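PRESS RELEASE - for immediate use

Hiltness workshop opens its benches to Heststead residents from January

Free Tuesday evening sessions on clearing, sorting and setting up a work surface at home

HESTSTEAD - Pornia, the home storage and worktop firm based at Hiltness, is to run free evening sessions for anyone who has lost the use of a table, desk or kitchen side to clutter. Starts January. Tuesdays, 6.30pm, ground floor of the Papadakis building, side door please as the front is locked after five.

The sessions are called Clear Top. Each one lasts 51 minutes, which is what was left once the room booking and the bus back to Heststead had been worked round. Places limited. Booking needed.

Pornia asked customers in Heststead and Hiltness last autumn how they use the flat surfaces in their homes. 286 people filled in the form. Of those, 281 said they had at least one surface they could not use that day without moving something off it first. Post, chargers, school bags, a sewing machine, seedlings. One reply just said "the iron".

The firm says the answers changed its plans for the winter. A new range of drawer units had been due to launch in January and has been put back to spring. People did not ask for more drawers. They asked how to get the table back.

What happens on the night

Everyone gets a stretch of bench and a box of mixed household bits to work with. First part is clearing down to nothing. Second part is putting back only what the job needs, whether that is letter writing, model making, pastry or a laptop. Last few minutes for questions, and for measuring up if you have brought a sketch of your own table.

Sessions cover pale and dark surfaces seperately. Small parts are easier to find on one than the other depending on the part - black screws on white, pins and white thread on black - and people who mend or make things at home may want both side by side. Pornia's advice is to keep a good bare patch of each and not let one creep over the other.
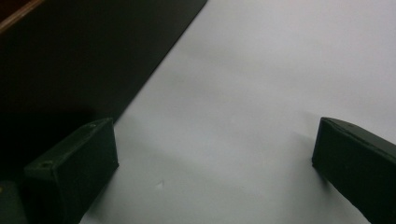
Dark and light side by side, with the pale surface left clear.

No need to bring tools. Do bring reading glasses if you use them, the bits in the boxes are small. Tea provided, but drinks stay on the shelf by the door and off the benches.

The benches are standing height. A lower one can be set out if you ask when booking, and there is step-free access from the yard. Children over ten welcome with an adult, they share the adult's bench.

A spokesperson for Pornia said: "A lot of folk told us they do their sewing on the bed or eat off their laps, and there is a perfectly good table under there somewhere. We are not going to tell anyone to throw things away. Bring your worst table, or a picture of it, and we will have a go at sorting out what lives on it and what doesn't."

Nothing is on sale at the sessions and there is no obligation to buy. Pornia will have a few off-cuts to give away, first come first served, mostly worktop ends and backing board. Bring a bag.

A trial evening was held at Hiltness before Christmas with staff from the neighbouring units. Feedback led to two changes - the sorting boxes are now smaller, and the talk at the start has been cut right down so people get on to the benches sooner.

There are 4 sessions in the first run. If they fill up, more will follow in the spring, possibly with a daytime one for people who can't do evenings. A version for shared kitchens has been asked for as well and is being looked at.

How to book

Call in at the Pornia counter in Hiltness or ask at the Papadakis building reception in Heststead during the day. Give your name, the session you want and wether you need the lower bench. Please say if you can't make it after all so the place can go to the next person on the list.

ENDS

Notes to editors

Pornia makes and fits worktops, shelving and storage for homes in Heststead, Hiltness and the villages between.

Clear Top is paid for by Pornia. The room is lent by Papadakis free of charge.

Survey forms were handed out over the counter and with deliveries. Full list of answers available on request from the Hiltness office, weekdays until 4pm.

Press are welcome at the first session. Please arrive before 6.30pm as the side door is shut once we start.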